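How I Finally Got My Lunch Packing Under Control

If you've been reading for a while, you know my lunches used to be a mess. I'd stand at the fridge at 7:30 in the morning, eat a heel of bread over the sink and then spend too much money on a sandwich at noon. Since October I've been doing it a different way, and so many of you asked about it that I'm writing the whole thing out.

First, clear a spot. I mean all the way clear - mail, keys, the banana you're ignoring, everything. I used to pack lunch on the six inches of counter next to the toaster and I hated every second of it. Now I use the table. Give yourself room on both sides so you can set a lid down without it landing in the mustard.

Next, pick one box and stick with it. I had a cabinet full of mismatched containers and I gave most of them to my neighbor Adalberto, who was thrilled (his kids use them for bugs). What I kept are long, low, clear plastic ones. Clear matters a lot to me! If I can't see what's in there, I forget it exists, and then we all find out about it two weeks later.

Then get out a plate and a cup. The plate is where you cut and sort things before they go in the box, and it needs a bit of a rim or your grapes will be on the floor. The cup is for peels, stems and paper towel bits while you work, and then it all gets dumped in one trip.
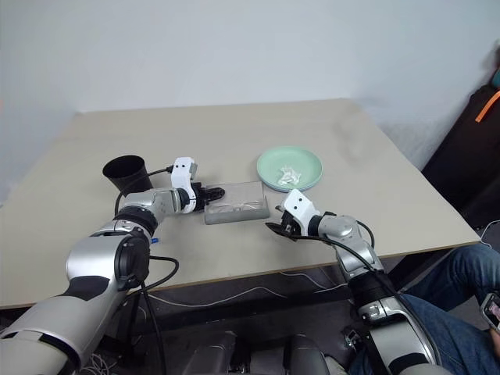
My whole setup: lidded box, green plate, black cup.

Okay, now the packing itself. Put the heaviest, driest thing in first. For me that's usually half a sandwich or some cold roasted potatoes, pushed right up against one short end. Work your way across from there. Anything that rolls goes in last, wedged into whatever gap is left. You want it snug enough that nothing slides when you tip the box, but please don't mash it down. I did that with a peach once.

Wet things get their own little cup with a lid, no exceptions. Dressing, salsa, yogurt, all of it. Cut cucumbers can ride along with everything else if you pat them with a paper towel and let them sit on the plate for 13 minutes (I tried 10, still soggy by noon).

When you put the lid on, start at one short end and press along the long sides with your thumbs until you get to the other end. If one corner keeps popping up, take the lid all the way off and look for a lettuce leaf stuck in the rim. It's nearly always lettuce.

I pack 2 boxes at a time, one for tomorrow and one for the day after. I've tried doing the full week and by the last lunch I was sad about it. They stack on the left side of the middle shelf, with the older one on top so I grab it first.

For cleanup, rinse the box as soon as you get home, even if you're not washing it yet. Tomato sauce will stain that plastic if it sits. A spoonful of baking soda and warm water overnight gets most of the orange out of mine, though I do have one that's going to be orange forever.

Next time I'll post the potato recipe, the one with the vinegar.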